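Learning to Handle Folders from First-Person Recordings
Jan 12, 2019

In June our group set out to test whether a robot policy trained on first-person recordings of human hands would improve if each recording were cut at the moments of contact. The work was carried out with Reshma Nkuna and Anel Mofokeng, and this post gives the main result ahead of the full report.

We collected 3,673 short recordings of people handling office items. Each was divided where the hands met or left an object, and the policy was trained on the resulting pieces. Training on whole recordings served as the comparison.

With cut recordings, the policy completed 7 of 8 test tasks. With whole recordings it completed fewer, and most failures came at the first grasp. 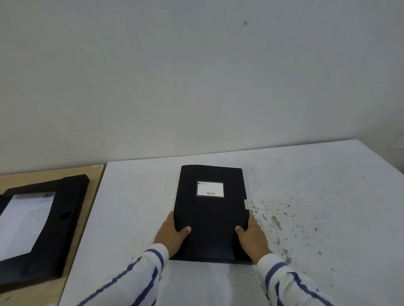 Closed folders remain the hardest items, as a small error in the placing of either hand spoils the lift. Yolandi Kekana is now preparing a further 30 tasks, and the labelling guide will be revised before they are recorded.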